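Stop buying the arm first

Every couple of months somebody walks into our shared shop in Clutville with a new robot arm under one elbow and a look on their face. 2000 dollars, gone. By December it's a coat rack. I've done it too, so no high horse here.

My opinion, and I'll be loud about it – build the hand tool first. A gripper you hold yourself. Printed parts, soft fins, a camera, two printed markers. Mine cost less than 400 and most of that was parts I broke. You squeeze, it closes, you record, you learn what a decent grasp even is. No motors yelling at you.

Emiliano Sepúlveda disagrees. He says people need to see something move or they quit. Fair. But I watched him spend 10 evenings tuning a shoulder joint on his Quiroga build and he never once picked up a cup. 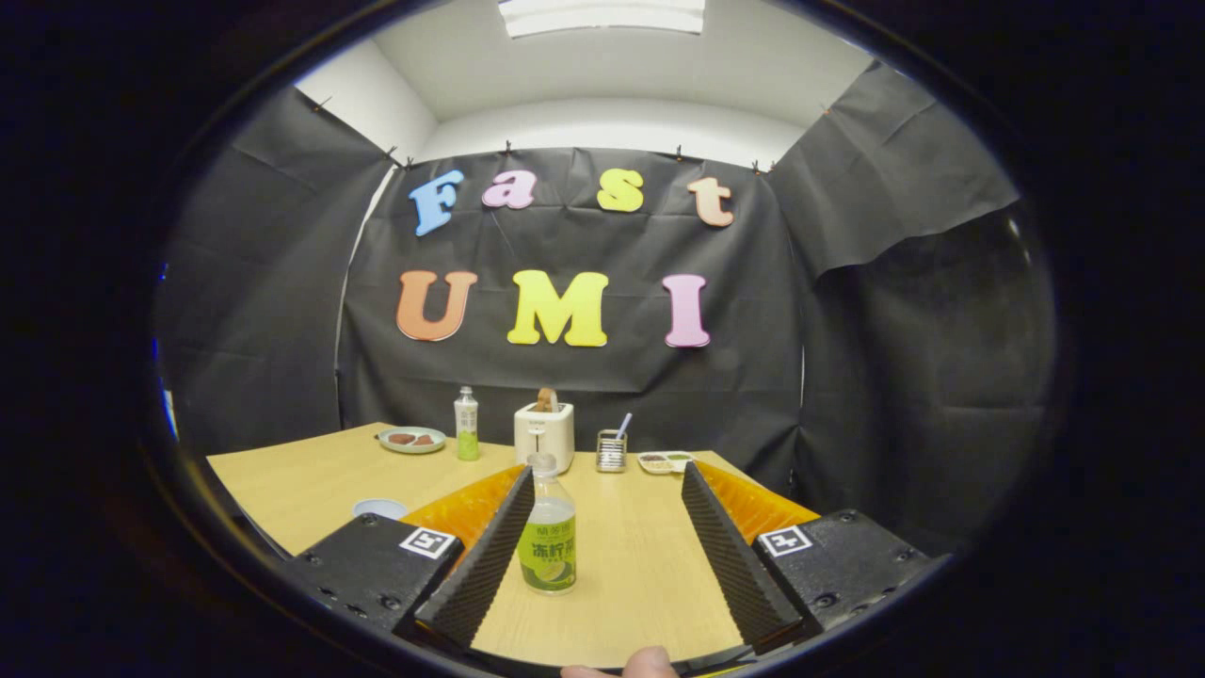

And the set-up matters more than anyone wants to hear. Black paper, clips, a table, stuff from the kitchen. Looks like a school play, fine. Bottles especially. Smooth sides, slippery label, a cap that's narrower than the body – grab a bottle wrong 2 ways before lunch and you'll redesign your fingers by dinner. I went through stiff ones, then softer ones, then ribbed ones. Ribbed won. For me anyway.

What bugs me is the forum advice. Buy the Welto kit, buy the Ekon board, follow teh guide. Then the guide ends and you own a thing you don't understand. Kits are OK. I own one. But a kit picks your problems for you.

So, the shop should lend out hand grippers the way it lends drills. Sign the sheet, take it home, grab things off your own counter for a week. Then come talk to me about arms. I'll probly still try to talk you out of it.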